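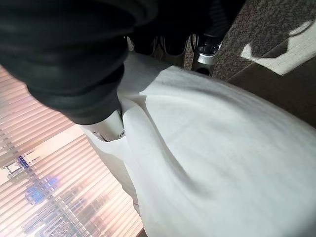
White cloth, bunched into a broad raised fold.

Housekeeping Skills, Unit 2: Making the Bed
Course handout, Altley Adult Learning
Prepared by Leen Farah
Revised January 26, 2021

Read this before the practical session. You will work in pairs for the first bed and alone for the second. The written part of this unit is short, and most of your grade comes from the practical.

1. Before you start

Wash your hands and take off rings or a watch that could snag the fabric. Bring everything for the bed into the room in one trip: fitted sheet, duvet cover, pillowcases. Put the clean linen on a chair or a clean surface. It does not go on the floor, even on carpet, and it does not go in the same pile as the used linen.

Strip the bed from the foot end. Take off the pillows first and remove their cases, then the duvet, then the sheet. Fold the used sheet in toward the middle of the bed as you loosen it so that hair and crumbs stay inside. Do not shake it out in the room.

Look at the mattress and the protector while the bed is bare. Report stains, tears or a loose seam on the room sheet. If the protector is marked, change it.

2. The fitted sheet

Find the label. On the course linen (Trimwood, 400 thread count) the label is sewn at the bottom right corner. Other makers put it elsewhere, so check when you change suppliers.

Fit the two corners at the headboard first, then the two at the foot. Pull the sheet tight across the mattress with flat hands. If a corner keeps popping off, you probably have the sheet turned the wrong way, with the short side along the long side of the mattress. Take it off and turn it. Tugging harder will split the elastic.

3. The duvet

Turn the cover inside out. Reach in to the two far corners, take hold of the corners of the duvet through the fabric, and let the cover drop down over it. Shake from the top until the filling reaches the bottom, then close the buttons or snaps. Check each corner by feel. An empty corner shows as a flat flap once the duvet is on the bed.

Lay the duvet so that it hangs evenly on both sides. Then fold the top back toward the foot. The fold should make a straight line across the bed, and the fitted sheet should show between the fold and the pillows. Smooth the fold with your forearm, working from the center out. 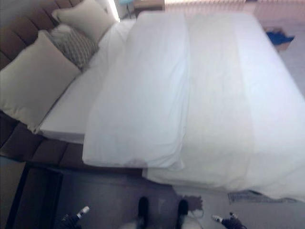 Duvet folded back, with the white sheet showing below the pillows.

On a bed with a padded headboard, keep the pillows clear of any dust in the channels. Run a soft brush down each channel before the clean pillows go on. This step is missed often and it is on the checklist.

4. Pillows

Hold the pillowcase open with both hands and feed the pillow in. Do not hold the pillow under your chin. Once it is in, take one corner of the case at a time, pinch the fabric together with the tip of the pillow, and work the filling out into the corner. Do the closed end first.
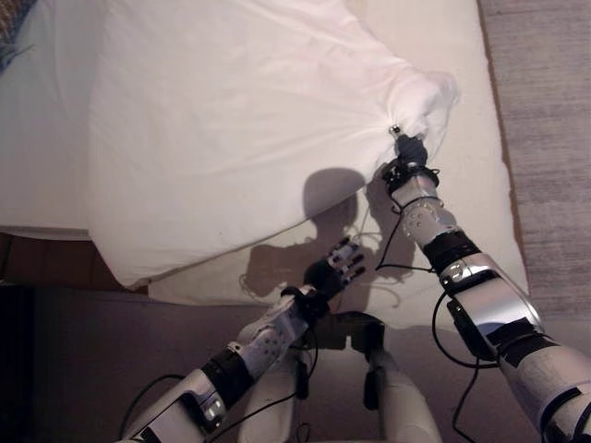
Pillow corner pinched and lifted. The creases run out from the point of the grip.

When you let go, smooth the corner flat with your palm. Lay plain pillows with the open end facing away from the door. A patterned pillow goes on last. It may sit between the plain ones or in front of them, depending on the room standard you have been given.

5. Checking your work

Stand at the foot of the bed and look at the line of the fold. Then go to each side and look at the hang. Correct one side at a time. If you pull on the left, go back and check the right.

The practical is marked out of 96. The highest score in the last group was 93, and the points lost there were for one empty duvet corner.

Common faults:
Sheet loose at the foot
Cover buttons left open
Fold higher on one side
Pillow corners not filled
Used linen left on the chair

6. Notes from earlier students

Past students were asked to write a few lines about what they would do differently. These are kept in the folder by the door.

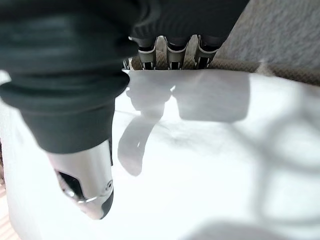 Twal wrote that the duvet cover took longer than everything else put together, and that it got easier after practicing with a single cover at home. "I kept losing the far corners. Now I clip them with clothespins while I shake it down, and I take the pins off before I close the buttons."

Clothespins are allowed in the practical. Bring your own, and count them back in before you leave the bed.

For next time: read Unit 3 (towels and bathroom linen) and bring your signed room sheet. Anyone who misses the practical can retake it in April.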